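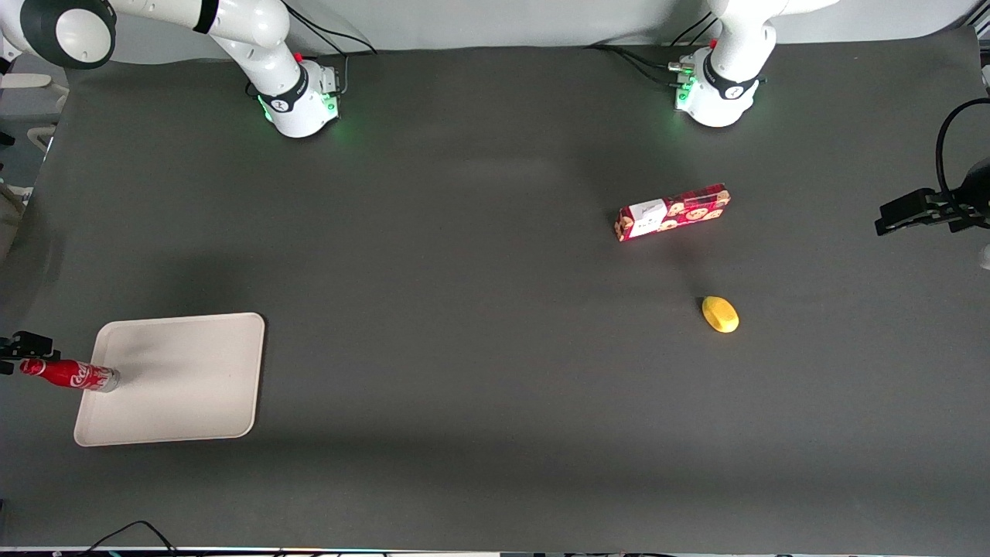
Keeping bottles from rolling around when I clear the table (and are red souvenir bottles worth saving?)

Posted by the asker in July
Reading time: 5 min

Okay, so this is a small problem, but it has been bugging me all summer and I figured somebody on here has been through it.

I collect soda bottles. My husband would tell you I "accumulate" them, but I have a list and everything, so it's a collection. Most of them are the red Coca-Cola kind, the ones where the whole body is red and the cap end is pale, and I like to get them out, wipe them down, look at them and put them back. Right now they live on a shelf in the den at our place in Clarnell, and when it's time to dust I carry them to the big gray table so I have room to work.

My trouble is the trip. I use an off-white plastic tray with a little raised rim (I think it came with a set of food containers, no idea anymore) and if I stand the bottles up they topple the second I turn a corner. If I lay them down they roll. One is longer than the tray is comfortable with, so part of it hangs over the side, and I walk across the room like I'm carrying soup. I've tried a dish towel under them, which helps until the towel slides too. I tried a cookie sheet and that was worse!

I've got 11 that I handle regularly and then a couple of boxes in the closet that I don't touch. So what I want to know is:

How do you carry them flat without the rolling? Is there a liner that works on slick plastic and doesn't leave gunk on the bottle? And is it bad for them to be stored on their sides long term? I've read both things. The shelf is shallow, so lying down would suit me a lot better, and I could fit more on it (don't tell my husband).

Also, side question, my table has a matte finish and I'm always worried I'm going to scuff it or scuff the bottles. Does anybody put something down first or do you just go for it?

Thanks in advance, I know it's a lot of words about a tray.

ANSWER 1

Shelf liner. The rubbery kind with holes in it, from the dollar store. Cut it to fit the tray and you're done. Mine has been in there forever.

Don't leave the bottles sitting on it in a hot car though. It left a waffle print on one of mine and I never got it off.

ANSWER 2

I have so many opinions about this, sorry ahead of time!

I spent years helping my aunt run a booth at the Prasten flea market, mostly bottles and tins, and she could move a whole table's worth of glass without a clink. So most of this is her and a little of it is me.

First thing, stop using the tray for the long bottles. A tray is fine for anything that fits inside the rim with room left over. Once the bottle is lying across the rim, it's only touching in a couple of spots and it can pivot on you, and no liner is going to fix that. You want something deeper. She used those flat boxes that canned goods come in, with a bath towel folded the long way and then pushed down into grooves, so every bottle had its own little ditch. Two bottles to a box when she was tired, more when she wasn't. Point the necks in opposite directions and they fit together better than you'd think.

If you're attached to the tray (I get it, I have a tray too) then roll up two washcloths and tuck one on each side of the bottle. The shelf liner idea is good, and I'd put it UNDER the washcloths and keep it off the bottle itself.

Picking them up: go across the middle, one hand on each side, and lift straight up. She was always fussing at me for grabbing by the neck. On a bottle with that curvy shape your hands will find the right spot anyway. And don't set it down and let go right away, give it a second to decide whether it's going to roll.

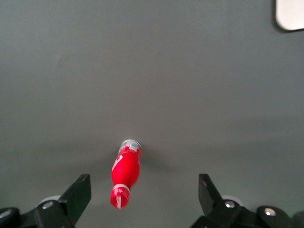 Jumping in on the sideways storage part, which got skipped. If they're empty, lay them down all you want and put something soft between them. If they're still full, keep them standing. I had a sealed one on its side in a cabinet for a whole winter and it seeped out around the cap, and I found it by the ants. Sticky down into the hinge and everything. Also turn the side you like best toward the wall if that shelf gets afternoon sun, red fades faster than you'd expect and it fades unevenly. Half of mine are kind of a salmon color now.

For the table, I put down an old flannel sheet. A bottle will stay where you put it on flannel, and if there's grit on the base it goes into the cloth and not your finish.

(Back to Answer 2, I'm adding this after reading the above.) Yes to the flannel! I forgot about the table. My aunt used the back side of a vinyl tablecloth, the fuzzy side up, and it works the same way and you can wipe the other side clean afterward. As for leaking, I've had full ones go both ways, so I wouldn't swear to it, but standing up is safer.

Oh, and on whether they're worth saving: save them if you like them. The Mollah swap meet has tables full of red ones and most go for pocket change. I kept every receipt one year and it came to 441 dollars spent and nowhere near that sold, so make of that what you will. The ones with the printing still crisp near the bottom do a bit better, and people always turn them over to look.

ASKER'S UPDATE

You guys are the best. I did the rolled washcloths first, as I had washcloths, and carried the long one all the way from the den with no wobble. Then I cut a flannel sheet in half for the table and now I'm kind of mad I didn't do it years ago. The canned goods box is next, I have to eat my way through some green beans first.

All of mine are empty except one, and that one is standing up as of this morning. Still haven't decided about the shelf. If anybody has a shallow rack they like for lying them flat, post it, I'll check back.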